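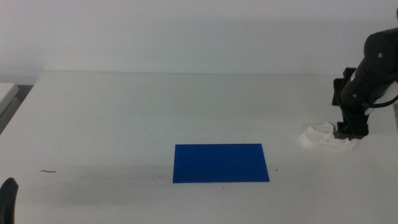
One of the two arms at the Sulside test station, with its gripper above a white object beside the blue sheet.

24/01/2020 — The Sulside automation laboratory has begun a comparison of parallel grippers for light handling work, the laboratory announced. The tests are being carried out at its Villalba site on a table station with two robot arms.

The comparison covers 4 gripper designs. Each will be fitted to the same arm and run through a set of 39 pick-and-place tasks under the same controller settings. The laboratory will record whether the object was lifted, whether it stayed in the grip during the move, and how far from the target it was set down.

"Most of our past results came from boxes and blocks, and those are easy to hold," said Dace Uibo, who leads the project. "We want to know how each set of fingers deals with an uneven shape, and with an object that is close in color to the table it rests on."

Color is part of the study for a second reason. The station's camera software, known within the laboratory as Eva, must find the edge of an object before the arm can be given a grasp point. Staff will compare its results for light objects on a light surface with results for objects that stand out clearly from it.

Finger tips for the tests were supplied by Plallari under an agreement signed last year. The laboratory will hold the grip force at one value for the first round and change it only in the second.

An earlier trial at the same site used a single arm and 21 tasks. According to Uibo, that trial showed clear differences between controllers but left open the question of finger shape.

"We could not separate the effect of the gripper from the effect of the software," she said. "The new schedule changes one of them at a time."

A written report, including the full task list and the settings used, will be issued to partner organizations in May. Requests for a copy may be sent to the laboratory office at Sulside.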